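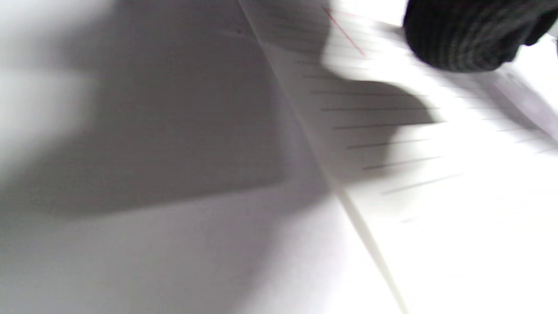
Step 1: Score your frames for blur before you train

Home | Guides | Data | Robots | Contact

4 min read

I record page-turning demos with a hand-held gripper, and motion blur used to wreck my runs. A notebook is a tough subject! When the tool swings, the rule lines go soft, strong light washes out half the page, and a big shadow covers much of the rest.

My fix is a small filter I call Nilari. For each frame, measure the sharpness (variance of the Laplacian is fine) and write it next to the gripper pose.

Step 2: Pick a cutoff

Start at 40. I tried 55 first and it threw away nearly every fast move – and those are the bits the policy needs most.

Step 3: Mask, don't delete

Keep the blurry frames in the sequence but turn down their weight in the image loss. The poses are still good, so the timing stays whole. If more than seven frames in a row fall under the cutoff, split the demo there.

Step 4: Retrain and compare

I trained on 101 demos in Morkora, once with the mask and once without. The masked policy grabbed the page corner far more often. Bright paper is still a pain, so I'm trying a lower exposure next.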